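Worenier shop says its reground valves are as good as new. Customers may want to see the numbers

4 Jan 2024

WORENIER - A machine shop on Grisness Road wants drivers to stop throwing out engine valves, and it is charging $22 apiece to clean, regrind and polish the old ones. Whether that is a bargain depends on a claim the shop has not yet backed up on paper.

Bako Engine Works began offering the service to walk-in customers this week. Owner Trilok Semwal says a polished valve head collects less carbon and that a customer with an older four-cylinder can get "a like-new top end" without buying a single new valve. A printed sheet at the counter goes further and promises better mileage. It does not say how much better, or in what car.

Semwal said the shop did 129 valves in a trial that started last April and that only 3 came back. Asked how many of the rest are still in running engines, he said he had not called everyone.
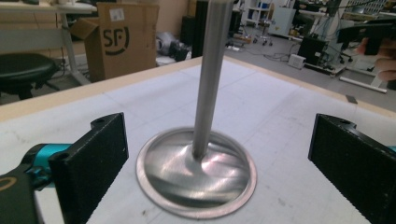

Shine is the easy part. A poppet valve has to seal against its seat thousands of times a minute, and the part that does the sealing is a narrow band near the edge of the head. The stem also has to be straight and within size. A valve can come off the buffing wheel looking like jewelry and still leak, and grinding too far leaves a thin margin at the rim that can burn.

Honeylyn Dagdag, who rebuilt engines for a delivery fleet in Worenier before moving to teaching, looked over the sheet at our request. She has no quarrel with regrinding, an old and ordinary repair. The mileage line bothers her.

"If the old valves were leaking, sure, the engine runs better after you fix them," Dagdag said. "It would run better with new ones too. I don't see what the polish has to do with it."

She suggested customers ask for the stem and margin measurements in writing for each valve. The shop does not hand those out now. Semwal said they are taken and that he would "look at" adding them to the receipt.

Price is another question. One customer, who did not want his name used, showed us a Bako estimate for $1340 covering valves, seats and a Sulex gasket set. The valve work was a small slice of it. Most of the bill was labor, and that would be the same with new parts.

The shop offers no written warranty on reground valves. Semwal said one is being drafted.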